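Komora workspace refit: progress report for August

The short version is that the brick wall room now has desks, and people can type in it. The longer version involves Lasik, our furniture supplier, who delivered the white desktops on time and the legs when the mood took them.

Spending to date stands at 762 of the 1,000 set aside for furniture and cables. The old desks from the Cliltemberg office went to the charity shop, which accepted all but the one everybody hated.

Each place gets the same basic kit: a white top with a cable grommet at the back, a black keyboard, and whatever the occupant is drinking.

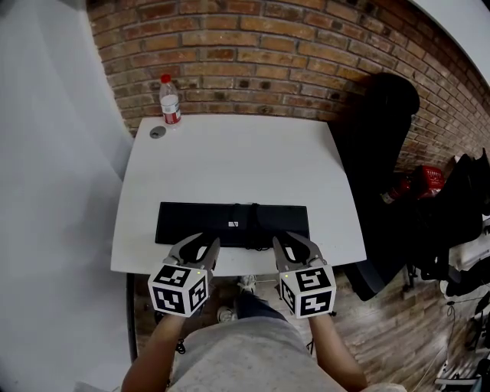 Escobar asks whether the grommets are worth the extra money when most people let their cables hang off the front anyway. A fair point, and one we would rather have heard before ordering. The grommets stay. We have added cable clips to the list — cheap ones — and will try gentle persuasion through the fall.

The brick was the other open item. Sealing the whole wall was quoted at 900, a sum we do not have, so it remains unsealed and will go on shedding a little red dust. Wiping down the desks has been added to the evening routine.
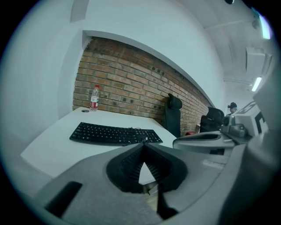
Chairs are closer to settled. We chose black ones with headrests after a trial of 3 models, one of which squeaked its way out of the running by lunchtime.

Still to do: labels for the cables, a second power strip, and a decision on lamps. We are not asking for more money this month.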